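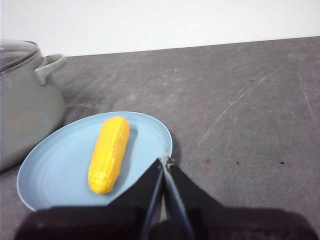 Jinura Kitchen Table Set is a small collection of recordings about putting food on a plate and into a pot. We made it because most kitchen sets we tried were too crowded, and it was hard to understand what went wrong when something went wrong. So we kept few things on the table: a light blue plate, a toy ear of corn in bright yellow, and a grey-green pot with a lid. The corn is a plastic model with raised kernels, and it keeps the same shape and colour from one day to the next.

Contents

The set has 1,235 recordings in 2 folders. The folder "plate" has the recordings which start with the food on the plate. The folder "pot" has the others. Each recording comes with one short sentence in English, for example "put the corn in the pot".

The table

The top is dark grey and the wall behind is white. The pot is an electric one, with a glass lid, a round knob on the lid and a big dial on the front. The small labels near the dial are not readable in most of the pictures, so please do not use them for text tasks. We never switched the pot on - it is only a container for us.

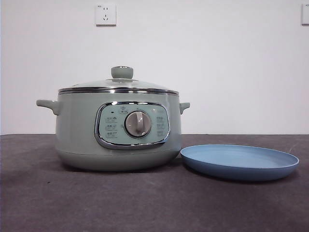
Known problems

- The glass lid and the chrome parts give reflections. Colour masks are often wrong there.
- The pot and the plate do not stand in exactly the same place every day.
- In 4 recordings the sentence says "bowl" where it should say "plate". We will correct this in the next version.

How to use

Unpack the archive and read index.csv first. About 1,000 recordings are for training, the rest is for testing. The column "split" tells which is which. Please do not mix them, even for a quick try.

Changes

March 10, 2026 - sentences checked again, two double entries removed.
December - first version, shared only inside Poduval.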